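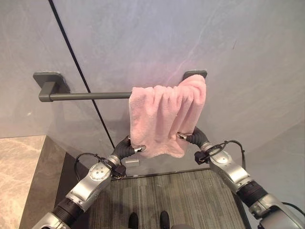 Room Attendant, Part-Time - Medve Guest House

Medve is a small guest house in Wurnum with 30 rooms on two floors. We are looking for a room attendant to join the morning team from the end of the summer through May, with a good chance of staying on after that.

What you will do

Clean and make up guest rooms and bathrooms
Change bed linen and towels, and take used linen down to the laundry
Restock soap, paper and tea trays
Report repairs and lost property to the front desk
Help with the breakfast room when we are short - usually on weekends

What we ask

You can work five mornings a week, including every other Sunday. You are fine with stairs, as the elevator does not reach the upper floor of the annex. Hotel experience is useful but we will train you. You need enough English to read the room list and talk to guests.

What we offer

Pay is $255 per week, paid every 2 weeks. Breakfast on shift, work shirts and shoes are provided. Parking is behind the building on the Ekidari Street side.

How to apply

Send a short letter and the name of one past employer to Lucía Mateos, Housekeeping, or leave them at the front desk in an envelope. Applications close Friday, August 14, 2015. Interviews are held the week after with Lucía and Tirta Hartono, and you will be asked to make up one room as part of the visit.

No agencies please.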